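Search this repository
Go to file

# Drestbridge Spare Parts Vocabulary

A word list of what people call small building bricks and bits at home, collected from families in and near Drestbridge. It holds 1,004 entries, each one a name that somebody used for a piece when they had no idea what the maker called it.

I love this stuff. Ask three sisters for "the thin one with four bumps" and you'll get a flat four, a skinny and a biscuit, and all of them will be certain theirs is the proper word!

## What's in it

One file, `words.csv`, with a row per entry:

- `word`: the name as it was told to us, in the speaker's own spelling if they wrote it down
- `piece`: a plain description of the part meant
- `household`: a number, never a surname
- `heard_from`: child, parent, grandparent or other
- `still_used`: yes, no, or blank
- `note`: anything that came along with the word

The notes are the best bit (I'm biased, I typed most of them up). Household 69 had a whole counting rhyme built on plate sizes, and it's in there in full.

## How it was gathered

Mechthild Lanz started the list in a school exercise book and passed it to me when she moved to Solcombe. We then put out a paper form at the library and the Saturday club, and 192 households filled one in. Romain Caron sat down with the ones who preferred to talk, tipped out a tub of bricks and let them sort through it, naming as they went.
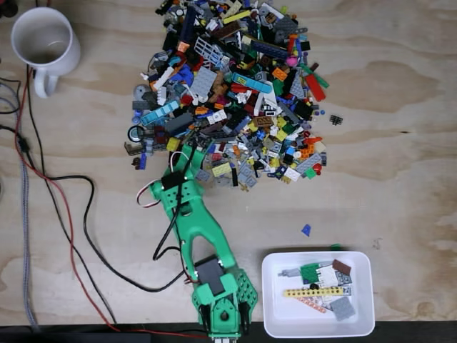 Talking worked far better than the form. On paper people tend to give the sensible names, but with pieces in their hands the old ones come back, and they start correcting each other, and then a cousin gets rung up to settle it. Nearly all the entries marked "grandparent" came from those chats.

## Things to know before you use it

- Spelling is all over the place and I've left it that way. "Nobbly", "knobbly" and "nobly" are separate rows.
- A blank in `still_used` means we forgot to ask.
- French words from the Chevalier side of the project are kept in French, with Ginette Aubert's English gloss in `note`. She checked them twice and is still arguing with me over one of them.
- Please don't treat it as a survey of the whole country. It's one town and the villages you can cycle to.
- Some words are rude. They are mostly the children's.

## Changes

Version 4, August 6, 2022

- Added the hinge and wheel words from Tahmineh Arabzadeh's family, including the marvellous "door elbow"
- Merged exact duplicates within a household
- Fixed commas that were splitting the notes column in two
- The February forms are now in, apart from a couple I can't read

## Adding your own

Yes please! Open an issue with the word, what it means and who says it. A single word is plenty, and if it's one you made up yourself when you were six, even better. I'd especially like more names for sloping pieces, where we have heaps of "roof" and very little else.

## Reuse

Free to copy and change for any purpose. A mention of the Drestbridge list would be lovely. Ginette Lacroix has already turned part of it into a spelling game called Caria, and the link is in the wiki.

12 comments
31 shares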